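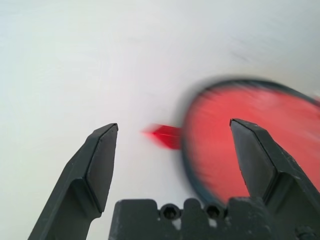
Thursday, quarter to seven, kitchen

Rained all night and the gutter over the back door has resumed its impression of a waterfall. I lay listening to it and composing a stern letter to the man who fixed it in February, then remembered that the man was me.

Day four of the sourdough. Mylene Javier gave me the starter in a jam jar with a page of instructions in green biro, and I've been following them with the devotion of a man defusing something. Feed it at the same hour. Use 500 grams of strong flour. Let it sit. I let it sit. It sat. Yesterday's loaf came out with the height and charm of a bath mat, and I ate a third of it standing up, with so much butter that the bread was more of a handle.

Rang Mylene to complain. She asked what temperature my kitchen was and I said I'd no idea, so she made me go and look at the thermostat while she waited. 13. There was a long silence from the Sirdale end. She keeps hers in the airing cupboard, next to the towels, and says it's very happy there. I don't have an airing cupboard. I have a shelf above the boiler where the Christmas lights live, so the lights have been evicted and are now on the spare bed, looking put out.

Bus into town at ten. The number 18 has been rerouted past the retail park and now takes in every roundabout the county has ever built. Sat behind two women discussing a wedding at which the groom's uncle had sung. All of it, apparently, all the verses. I missed my stop for the end of the story and still don't know whether he was asked to stop or simply ran out of song.

Returned the walking boots. The girl in the shop wanted to know what was wrong with them and I said they hurt. She wrote down "hurt". I'd expected more of a fight and had prepared several remarks about stitching, which I then had to carry home unused.

Lunch at the Dela Peña place, soup and a roll. The roll was superb, light as anything, and I resented every mouthful. Asked the lad at the counter how long they prove them for and he said they come in frozen.

Letter waiting from the water people. I am in credit by £72, and they would like me to know that they intend to keep it until the spring. I've never been so politely burgled.

Tried to do an hour on the Custska chapters this afternoon and got as far as sharpening the pencil. Father's handwriting gets worse the further he goes from home; by the time he reaches the harbour it's all loops. One word is either "herring" or "hearing", and the whole paragraph turns on it. Left it as herring for now. He did like herring.

Half past nine. Looked in on the jar above the boiler and it has risen, quite a bit, with bubbles up the side. I've told it I'm not getting my hopes up. Must buy more flour, and ring Mylene back about Sunday, and find the long ladder.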